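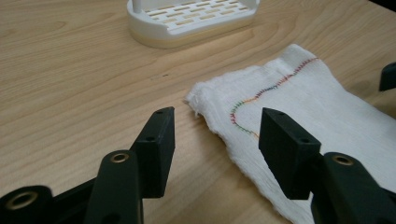 Gripper notebook — bench 2, cloth and dish set
March, started 9.40
Weronika Kaczorowski

Home | Notebook | Bench log | Parts | Search | Log in

Cloth onto dish, first proper run at it. Task as written on the sheet: fingers open, come in low over the table, take the cloth by the frayed edge on the left, lift, lay it over the soap dish, let go, back off. One demo = one file. No regrasping inside a demo, if you fumble it then stop and mark it bad.

Why the stitched cloth and not a plain one — the plain white square gave the tracker nothing to hold on to last time, it slid about all over the fabric. The zigzag line changes colour as it goes (red and purple one end, then orange and greens further along), so you can tell which bit of cloth you're looking at even when half of it is folded under. Also shows up twist. Keep it. Don't let anyone tidy the loose threads off the edge either, the Titby model seems to be using them to find where the cloth stops.

Start poses. Dish at the back, cloth to the right, bare wood between the fingers and the dish. Move the cloth a hand's width between demos, turn it a bit, don't square it up. I keep squaring it up. Caught myself doing it for most of the first hour, all the start frames look like a napkin advert. Shuffled properly from then on.

Finger height is the main thing. Too high and you close on air, too low and the block drags the wood and pushes the cloth into a ridge before you've got hold of it. The ridge is graspable, so the demo "works", but then the policy learns to bulldoze. Marking those as bad even when the cloth ends up on the dish. Jakubowski people may argue, let them.

Opening width: all the way open on approach, every time. Had a few where I came in half closed out of habit and the width trace looks nothing like the rest. Left them in the raw folder, pulled from the train list.

Light. Overhead only, blinds down. The table has a bit of a shine to it and with the blinds up you get a bright patch that wanders across the wood through the morning. Fine for variety later, not for the base set. There's a small dark mark on the tabletop that I'd like to sand out or cover before next session, worried the thing will use it as a landmark. Cheaper option is to turn the table round halfway through. Will do that.

Count, as of lunch: 1,465 in the folder incl. the old plain-cloth ones. Plidlow want 3,000 for the base set, 1,000 of them with the dish moved. Have not started moving the dish. Need to decide if "moved" means slid or also turned round — the little upright post on it makes turning it a different problem, you catch the cloth on it when you come in from the wrong side. Ask.

Problems
- sync beep missed on a run of files straight after coffee, recorder was on but the clock hadn't locked. Re-did them. CHECK THE LOCK LIGHT.
- wrist gets tired and the approach goes slanted. You can see it in the playback, right finger arrives before the left. Swap over every half hour, no heroics
- cloth goes limp with handling. By the end it drapes differentely from how it did at the start. Wash and dry it or use the second one? If second, it needs the same stitching.
- release: opening too fast flicks the cloth off the rim. Slow open, count one, then up. Write that on the sheet
- Clakska export script still drops the last few frames of every file, so the back-off is missing. Not fixed. Don't trim anything until it is.

Trained a quick one over lunch on what we had, just to look. It finds the edge all right, closes a bit early, carries fine, then hovers next to the dish as if waiting for somthing. Guess is the missing back-off frames plus my own dithering over the dish in the early demos. Going to filter out anything where I paused there and run it again tonight.

To do
- turn table, cover mark
- answer from Plidlow on the dish
- thread for second cloth, same sort that changes colour along the reel
- relabel the ridge ones, currently tagged "ok" in the first two batches
- new sheet by the bench with the slow open on it

Stopped 4.15, wrist. Gripper on charge, cloth in the top drawer with the dish.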